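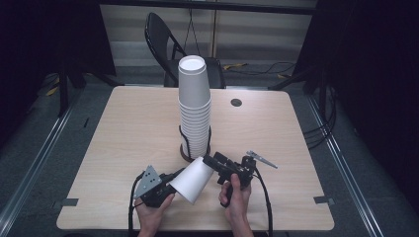 Fig. 6. Paper cups, nested, in a wire holder on a round base.

Unit 6: The Cup Station
Hospitality Operations, notes by Marina Konstantinidis

Last time we did napkins and lost most of an hour to them. Cups should go faster.

Nesting. Cups stack because the wall tapers. The rim of each one stops it sliding all the way into the next, and those rims make the ribs you see along the side of a stack. Push down hard on a stack and you get a vacuum, a guest pulling at it, and then four cups on the floor.

Holders. A wire holder supports the lower part of the stack and leaves the rest to your judgment. Judgment is usually optimistic. At the Costeck canteen we once put out 163 cups for a meeting of 53 people, in one tower. It leaned. People took their coffee elsewhere.

Open end up or down? The Nicholas handbook says down, for dust. The Stukik handbook says up, for speed. Both are very sure of themselves. For this course, follow the house rule wherever you are working and keep your opinion for the break.

Handling. Hold a single cup by the wall, low down, and keep off the rim. Paper gives under a firm grip — practice on an empty one.

For next time: read the Comeck case (nearly 893 words, mostly about lids) and bring one cup from home. Clean, please.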